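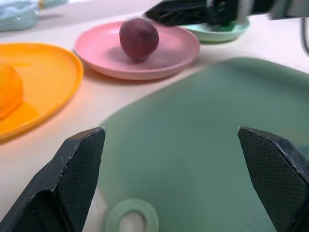 *Fig. 3 – Coloured plates with fruit, small bowl at the back*

**Setting out the plates**

4. Put the big sage-green plate closest to you. I always start there, it takes up the most room!
5. Yellow-orange plate goes behind it on the left, then the pink one beside that.
6. Add one round fruit to each of those two – orange on yellow, dark reddish-purple on pink.
7. Tuck the pale mint bowl in at the back, right of the pink plate.

**Note:** I leave 20 mm between rims so my fingers fit.

**Caution:** Don't stack the plates with fruit still on them (I've chased a plum across the floor).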